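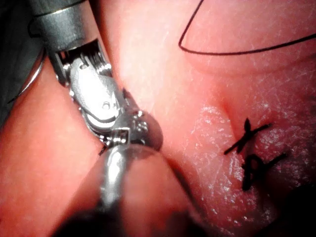

Stitching practice is coming back to the Brinditz skills center this fall, and I am way more excited than a person should be about thread! The open bench sessions stopped in June while the rooms were being repainted, and the new schedule went up on Sep 16, 2021. I stopped by to ask about it and stayed for most of the afternoon (my parking meter did not forgive me). What gets me every time is how small the working end of these instruments is – there's a row of tiny ridged pulleys or cable guides right below the shaft, then a hinge, then little slots and screws, all before you reach the rounded jaw tip that presses on the tissue. I could have talked about those ridged parts alone for an hour.

The sessions will run in the Stedetti building, 3 evenings a month, with room for up to 500 people over the season. When I asked, 186 had already put their names down, so don't wait too long if you want a spot. Each session lasts 2 hours and covers knots, needle handling and trimming the ends, and beginners get their own bench near the door.

Nordin is paying for the thread and needles again this year, and the folks at Cleltia are lending the magnifiers – the good ones with the lights, hooray! Sign-up is at the front desk, and you'll need your center card. I'm down for the first evening, so come say hi if you're there too.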